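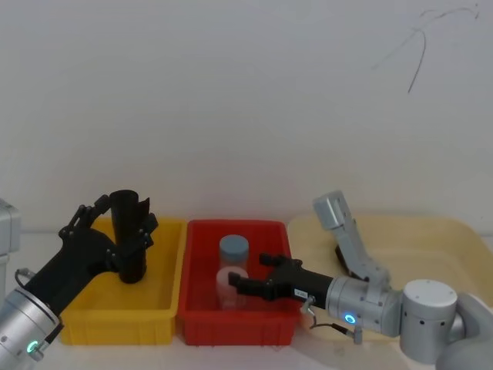 Yellow and red ribbed bins with the larger translucent bin, on a white tabletop.

Brikau Sorting Bins
Supplied by Skernach Workroom Equipment
Item group 700

The Brikau range is intended for workrooms, schools and packing areas where small articles must be kept apart by kind. The yellow and red bins are rectangular and similar in size, with ribbed outer walls. They may be stood side by side on a bench or table. The translucent bin is wider and shallow, with rounded corners. It is suited to mixed articles awaiting sorting and to items that need to be spread out.

Color assignment is left to the customer. Skernach recommends that one color be used for the same purpose throughout a building. Customers with an existing color plan should state it when ordering.

Ordering
Bins are sold singly or by the carton. A carton contains 11 bins of one color. Orders of 100 bins or more are handled by Costel Petek, Contract Sales, and require a signed purchase order. Translucent bins are packed separately and may arrive on a different date.

Care
Wash by hand with warm water and mild soap. Do not use scouring powder. Bins should be fully dry before they are stacked for storage. Labels may be applied to any flat area.

Returns
Unused bins may be returned within 120 days of delivery. Written approval must be obtained beforehand from Ankica Dimitriou, Customer Accounts. Opened cartons are credited by the piece.

Prices revised 5/25/02. Previous price sheets are withdrawn.

See also: Fadeo bench labels, Delić shelf dividers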